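Horgan Training Workshop: Automation Maintenance, Unit 6
Setting up and looking after the gripper on Cell 20

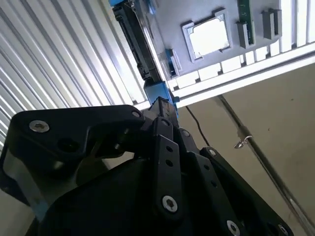
Fig. 6.1 Gripper seen from the wrist camera. Side plates, central linkage bar and plate screws.

These notes go with the practical session on Cell 20. Read sections 6.1 to 6.3 before you come to the workshop. The gripper drawing is sheet 574 in the Clestberg binder and the parts list is on the back of it. Where the sheet and these notes disagree, use the sheet and tell Nuala Tully.

6.1 Terms used

Side plates: the black outer plates, left and right. They carry the pivots and are not interchangeable.
Linkage bar: the upright bar between the plates, with a row of small round holes along it. The hole in use sets the travel of the fingers.
Housing block: the ribbed black block at the far end of the linkage bar.
Plate screws: the silver screws holding the plates. At least one has a star-shaped recess. Use the matching bit from the cell drawer and keep it out of the general toolbox. A worn bit will round off the recess, and drilling out a screw costs a morning.

6.2 Making the cell safe

Stop the program at the end of a cycle. Do not use the emergency stop for a routine stop, as the controller then asks for a full restart. Send the arm to the service position (program 633). Switch off the drive power, lock the isolator with your own padlock and keep the key on you. Shut off the air at the wall and open the bleed valve until the gauge reads zero. Try the start button once before putting a hand near the fingers.

The arm holds its own weight on the brakes. The fingers do not hold theirs, and they may drop when the air goes. Keep clear of them while bleeding down.

6.3 Inspection

Carried out every second week, and after any collision however slight.

Clean the plates with a dry brush first. Solvent gets into the pivots and strips the grease.
Check each plate screw for movement by hand, then with the torque driver at the value on the sheet. A screw that turns before the driver clicks is recorded as loose even if it moved only slightly.
Look along both side plates with a torch. A bent plate shows as an uneven gap beside the linkage bar.
Work the linkage slowly by hand through its full travel. It should move evenly. Note the position of any tight spot.
Check that cables near the gripper have enough slack at both ends of travel and do not touch a pivot.
Wipe the camera window with a lens cloth.

Enter the result in the cell log even when nothing was found. Blank lines in the log are read as missed inspections.

6.4 Changing the linkage position

Only needed when the job changes. Support both side plates, take out the screw near the lower end of the linkage bar, move to the hole given for the job and refit the screw finger-tight. Close and open the fingers by hand twice before tightening to torque. Daithí Daly will demonstrate this on the bench gripper, and each student repeats it there before doing it on the cell.

Thread lock: one small drop of the Flosten medium grade, on the thread only. If it runs into a pivot the joint has to be stripped and washed.

6.5 Returning to service

Remove tools and count them back into the drawer. Close the bleed valve, restore the air slowly, then remove your padlock and restore drive power. Run the reference routine at reduced speed. The camera offset has to be taught again if the wrist joint was disturbed. It need not be taught after plate screws alone have been tightened.

Reference count for the closed position after the last full service was 1832. Write your own reading beside it. A change between two readings usually means a linkage screw has shifted, so go back to 6.3 before altering anything in the program.

6.6 Faults from last year's group

Fingers closing unevenly: left and right plates fitted with one spacer between them instead of two. Corrected by Tadhg Kinsella.
Slow opening: bleed valve not fully closed.
Position error on start-up: reference routine skipped.

Practical sheets go to Keegan Grimshaw by the end of March. Bring safety glasses.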